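Oiling a Wooden Cutting Board

By Birgit Wegener
June
46 comments

A bare wooden board takes up water every time it is washed and gives it back as it dries. The faces move at different rates, and over a season the board cups, checks at the ends, or opens along a glue line. Food-grade mineral oil slows this down. It does not seal the wood, and it has to be renewed.

The procedure below is for solid boards of maple, beech, walnut, or cherry with no varnish or other film finish. If you are not sure whether a board has a film finish, put a drop of water on it and wait ten minutes. On bare wood the drop will darken the surface. On varnish it will sit there, and the old finish has to come off first with a scraper.

What you need

Food-grade mineral oil, lint-free cotton rags, sandpaper in 120, 180, and 220 grit, a sanding block, a spray bottle of clean water, and 2 strips of scrap wood to prop the board on. Do not use olive, sunflower, or other kitchen oils. They go rancid in the pores and the smell does not wash out.

Step 1. Clean and dry

Scrub both faces with warm water and a little dish soap. Rinse quickly and wipe off the standing water. Stand the board on its long edge, away from heaters and direct sun, and leave it at least 24 hours. Thick end-grain boards need two days. Oil put on over damp wood goes in unevenly and leaves pale patches.

If the board smells of onion or garlic, rub it with coarse salt and half a lemon before the final rinse.

Step 2. Sand

Start with 120 grit only if there are knife marks you can catch with a fingernail. Otherwise start at 180. Keep the paper on the block and work with the grain. On end grain there is no direction to follow, so use small overlapping circles and change paper often.
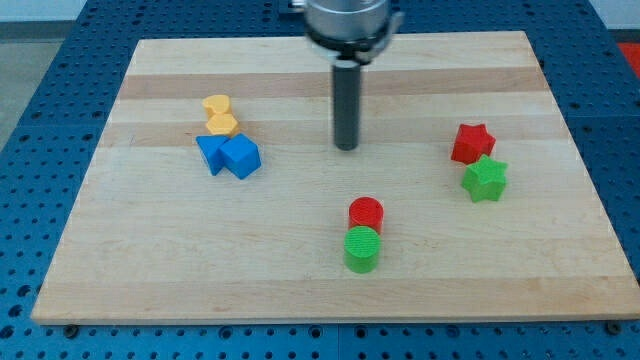 After the 180, mist the face lightly with water and let it dry for an hour. The loose fibers will stand up and the surface will feel rough again. Cut them back with 220, using light pressure. If this step is skipped, the same roughness appears after the first wash, when the oil is already in.

Ease the corners with a few strokes of 220. A sharp arris chips easily and takes oil poorly. Remove the dust with a dry brush, then with a rag barely dampened with oil.

Step 3. First coat

Warm the bottle in a bowl of hot tap water for five minutes. Never heat oil on a stove for this. Pour a small pool in the middle of the board and spread it with a rag, then do the edges and ends. Ends absorb the most and should be kept visibly wet for the first 20 minutes. Turn the board over and repeat.

Leave it on the strips for six hours or overnight. Wipe off whatever remains on the surface.

Step 4. Further coats

A new or freshly sanded board needs 3 coats, one per day. End-grain boards may take five. Stop when a coat is still sitting on the surface after six hours. Both faces must get the same number of coats — a board oiled on one side only will cup.

Step 5. Wax (optional)

Melt one part beeswax into four parts mineral oil in a jar set in a pan of hot water. Let it cool to a soft paste, rub on a thin layer, wait 15 minutes, and buff. Wax sheds water better than oil alone but wears off sooner under a knife.

Upkeep

Re-oil monthly for the first half year, then whenever the surface looks dry or gray. Wash by hand and dry upright. No dishwasher, no soaking.

Mineral oil does not cure, so used rags are not prone to self-heating. Rags used with linseed or tung oil are, and must be dried flat outdoors before they go in the trash.

1,157 shares

Contact | Copyright Zollberg Woodcraft | Back to top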